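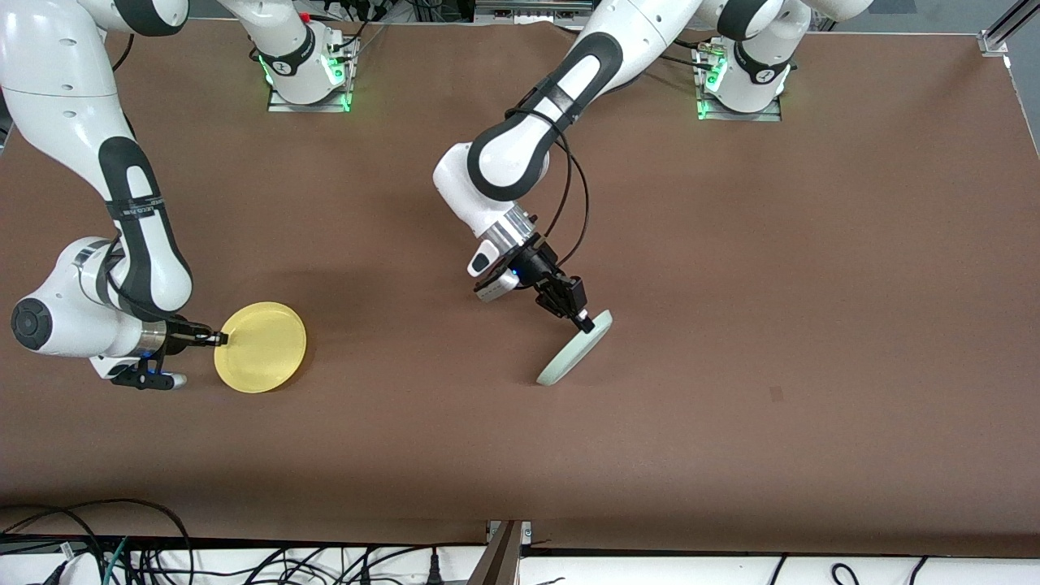

Kotari Everyday Plates - flat, shallow, slightly raised rim

Butter yellow or pale mint green. Sold singly or in mixed sets.

In stock - ships in 2 working days

Back in both colors after the gap in November. Sorry to everyone on the waiting list, you should all have had your email by now. If not check spam, then write to Shagufta Zaidi at the shop.

What you get

One round plate, same shape in either color. Low rim, enough to stop crumbs and a bit of sauce, not enough for soup. People keep asking about soup. Get the Penrose bowl for soup.

Good for toast, sandwiches, cake, kids' lunches, under a plant pot if you must. Mixed colors look nice together on a brown table, yellow on its own is a bit cheerier in the morning - matter of taste.

Details

Shape: round, flat
Colors: butter yellow, pale mint green
Diameter: 18 cm
Sets: singles, or box of 13 (see below)
Item no: 193
Dishwasher: yes, top rack
Microwave: fine for warming up, not for long cooking
Oven: no

Why 13 in a box? Twelve plus a spare. Kamran Satti's idea, it stuck. You pick the split between yellow and mint, just put it in the order notes. No note and we pack what's nearest the bench.

Care

Wash before first use. Ordinary dish soap, soft sponge. No scouring pads, they dull the finish and we cant replace plates for that. Tomato and turmeric can leave a tint on the mint one if left overnight - rinse sooner, or a paste of baking soda and water usually shifts it.

Stacking: they sit flat on each other and take up very little shelf. Fit most upright racks too, the narrow slots are better, wide ones let them lean.

Color

Screens vary. The yellow is soft, like butter, no orange in it. The mint is pale, close to white in strong light. Batches can differ a little so if you're matching an older set tell us when you bought it and Mudassar Tanoli will have a look through the shelves.

Returns

Thirty days, unused, in the box. Arrived chipped or cracked? Send a photo, keep the packaging, we send another. No need to mail the broken one back.

Goes with

Penrose bowl, same two colors
Virness tumbler, mint only for now
Predis serving tray - yellow sold out, more on teh way

Cafes and schools: bulk price on request, ask for Ottavio Valentini. Please give quantity, color split and delivery zip in the first message, saves a lot of back and forth.

Prices and stock checked 28 March 2026.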